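Why I still haven't finished the Rusero box set

Saturday, August 19, 2023

I got the Rusero box set in the mail in autumn, played the first two discs the same night, and have been stuck on disc three ever since. A few of you have asked for a review, so this is a partial one.

If you came to the band late, Rusero were a four-piece who put out five albums and then stopped. The singer went solo as Friesen, had one song that was on every supermarket speaker for a year, and the other three went back to jobs. There was never a public falling-out. Fans have spent a long time looking for one in the lyrics anyway, and I've done my share of that.

The set was limited to 2669 copies. Mine is number 700, and I was more pleased about that than I should have been. It has the five albums, a disc of demos, a live disc and a booklet. The booklet is thin. There's one essay, a lot of ticket stubs and a page of handwritten lyrics for Gotetti that doesn't match the version they recorded.

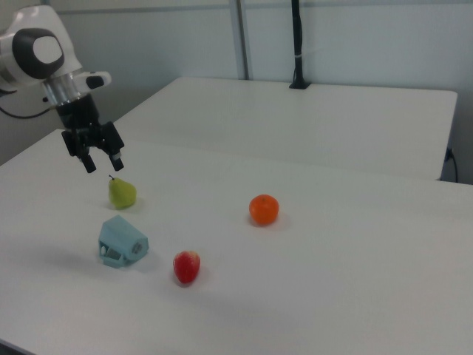

Gotetti is the reason I'm stuck. It was always my favourite song of theirs, and the demo on disc three has a whole extra verse. On the album it reads as a breakup song. With the verse put back, it's fairly plainly about the bass player leaving the house they all shared while they were writing the second record. The line about the kettle makes sense now. So does the bit where the drums drop out and come back late, which I had always taken for a mistake they liked and kept.

I've played it a lot. I play it, go to move on to the next demo, and go back.

The sound is good across the first three albums. The vocals sit a bit further forward than on my old CDs and you can hear the second guitar on the quieter tracks. The fourth album is too loud. It was too loud the first time as well, so I don't know if that's the remaster or the tapes. I haven't played the fifth from the box yet. The live disc I skipped ahead to once, in the car, and turned off after the second song because the crowd was mixed so high. I'll give it another go at home.

I saw them once, at Ridham, on the last tour. My sister drove. We stood at the side near the merch table because she wanted to get out of the car park early, and we missed the encore. The set list for that night is in the booklet, and they closed with Gotetti. I rang her to tell her and she said she'd do the same again, the traffic was that bad.

There's talk on the mailing list of Friesen playing some of the old songs in October. Nothing has been announced and I wouldn't book leave over it. The solo shows have had one Rusero song in them at most, usually the single.

I put the extra verse up on the forum last week and asked what other people made of it.

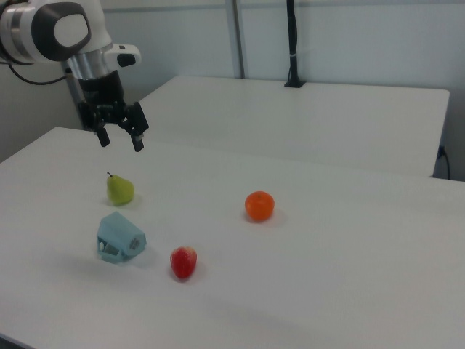

Darius Anghel thinks I have the wrong band member. His argument is that the bass player didn't move out until the third album, and that the verse is about the drummer, who was gone for most of that winter and came back in time to record. He also says the colour of the coat in the last line matches one the drummer wears on the back of the second album.

I got my copy out and he's right about the coat. I'm less sure about the dates — the essay in the booklet has them all still in the house when they started the third record, but it's vague about who was there before that. If anyone has the old fan club newsletters from that year, I'd like to see them. Comments are open and I'll post about discs four and five when I get there.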